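Passwords, Phone Calls and a Very Convincing Voice

1 August 2024 | By the Kershaw Newsletter Desk

Filed under: Staying Safe Online, Interviews

"The first thing I ask people is what they'd do if their boss called right now and wanted a login code," says the lead security trainer at Kulter, a small firm that teaches office workers how to spot scams. "Most of them say they'd hand it over. Then they hear themselves say it, and the whole room wakes up!"

I sat in on one of her sessions in April and have wanted to get her on the record ever since. She asked us to leave her name out (she spends part of her week making pretend scam calls to clients, and a known name spoils it), but she was happy to talk about everything else, and at great speed.

Her favorite subject is voice calls. Email gets all the attention, she says, and people have become pretty good at it. "You show someone a message with a weird address and they'll catch it. Call the same person, sound a little tired, mention the printer on their floor, and you're in."

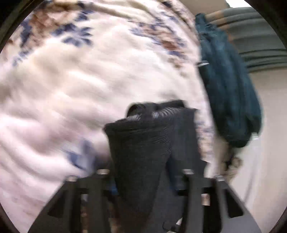

Last spring her team ran a phone test at Fleltitz, a parts distributor with 291 employees. They placed 108 calls over two weeks. Only 13 people hung up and reported the call the way they'd been taught, and I expected her to be gloomy about that number. She loved it.

"Thirteen people did exactly the right thing with no warning at all. One of them called the help desk while I was still on the other line, talking. I wanted to send her flowers."

So what did those people have in common? She says it wasn't age, and it wasn't how much they knew about computers. Several worked in the warehouse and hardly touched email. What they shared was a manager who had told them, out loud and more than once, that they would never get in trouble for hanging up.

"That's my whole job, really. I go in and get the boss to say that sentence."
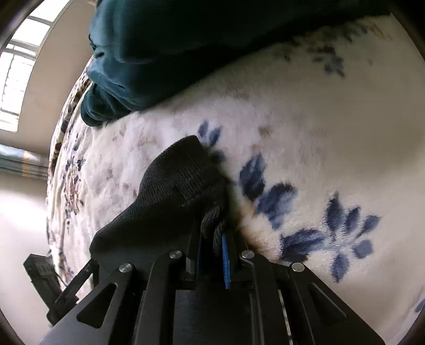 Page last updated: 1 week ago

We moved on to passwords, and I confessed that I had used the same one for years, with a different number on the end each time. She laughed for quite a while. Her advice is to get a password manager, start with your email account, and do a few more whenever you have a cup of coffee in front of you. "Don't try to fix your entire life in one evening. You'll quit at the bank."

Kulter has also started using Evon, a practice tool that plays recorded scam calls and lets you decide when to hang up. I tried it at her desk and lasted far too long on a call from a fake delivery company. The voice was so friendly! There are 12 calls in the set, and she says the delivery one catches nearly everybody, her own coworkers included.

Does she ever get fooled herself? "Oh, sure. I clicked on a fake parking ticket two years ago. I was late and I'd parked badly, so it felt true. I changed my password, called the card company and told my whole team before lunch."

She tells that story at the start of every class now. Afterward, she says, people line up to tell her theirs.

Her next open session is for small businesses here in Kershaw, and she plans to bring the recorded calls along. Anyone who wants to try the delivery one should sit near the front.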